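Print this page | E-mail this page

November. Visit to Mallunov, demo bench

Went over with the Clolel rig for the open afternoon. Bench set up by 2. Power from the wall strip, laptop on the side trolley, log rate left at 60 Hz as in our own lab. Greromov had the next bay and were running their sorter, so the floor was noisy and talking over it was hard work.

Task for visitors: bring the fingers up to a lidded food container, close on the side wall, lift, set down. Green plastic linkage, same finger pair as before. Padding on both inner faces is ragged and wants replacing before the rig goes anywhere else. Black crumbs on the white bench top under the right finger. 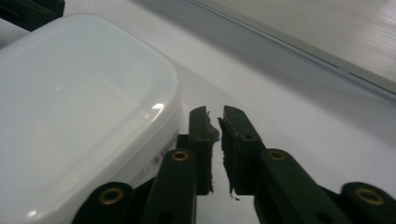

Why use a lidded container for a demonstration?

Visitors know how one ought to be picked up, so a poor grasp is obvious to them without any explanation from us. It also has smooth sides, which shows up weak padding early.

Glare on the lid under their lighting. Check exposure settings against the Betancur recordings before merging anything from this visit.

Left the spare eyelets in the other case. Order padding strip, 800 mm, and cut 2 sets. Ask Mallunov whether the bay has a second socket; the extension lead was in the walkway all afternoon.

To do: copy logs to the share, re-zero finger width.

Print this page | E-mail this page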